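Play money and table games box: inspection before loan
Inspected by: Dušan Baláž
Date: 2/27/23
Supplier: Varkberg (box label says Butach, so somebody should find out which)

1. Coins, surface. PASS, with doubts. Gold-coloured, raised rim, laurel leaves and a dollar sign. Very shiny. The supplier's sheet promises the finish will stand 1000 handlings. I would like to know who did the handling.

2. Coins, edges. PASS. Ran a thumb round 13 of them and found no burrs. Jennylyn Abella wants every coin checked. Fine, if she has the afternoon free.

3. Choking risk. FAIL as packed. The sheet says "suitable for all", which tells me nothing. Keep away from under-threes and put that on the lid in large letters.

4. Tray. PASS. Shallow and round, no cracks found. Whether it survives being dropped is another matter. "Unbreakable" is the supplier's word and I have left it out of our own card.

5. Table and layout. See comments.
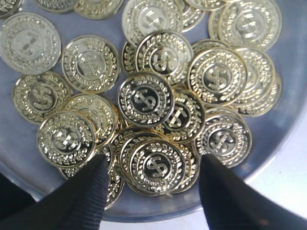
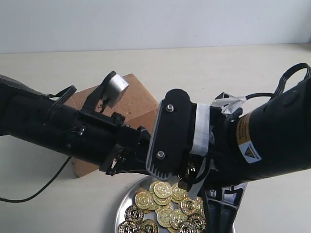

Comments on 5: The table must be steady and wiped down before the coins go out. Coins on the floor are a slip hazard and I don't believe the claim that they "stay where you put them". Boards should lie flat or be put away. Trailing cables to be kept clear of where people sit.

6. Cleaning. NOT TESTED. Instructions say a damp cloth for 90 seconds. Per coin? Per tray? Have written to Vollier, who handle the paperwork, and expect the usual reply.

7. Storage bag. FAIL. Drawstring too long, stitching already going at one corner. Use the lidded tub until March.

8. Paperwork. FAIL. Page 9 of the safety booklet is missing from our copy. It is the page on coatings.

Result: adults and older children only, tub instead of bag. J. Abella to countersign once item 6 is answered.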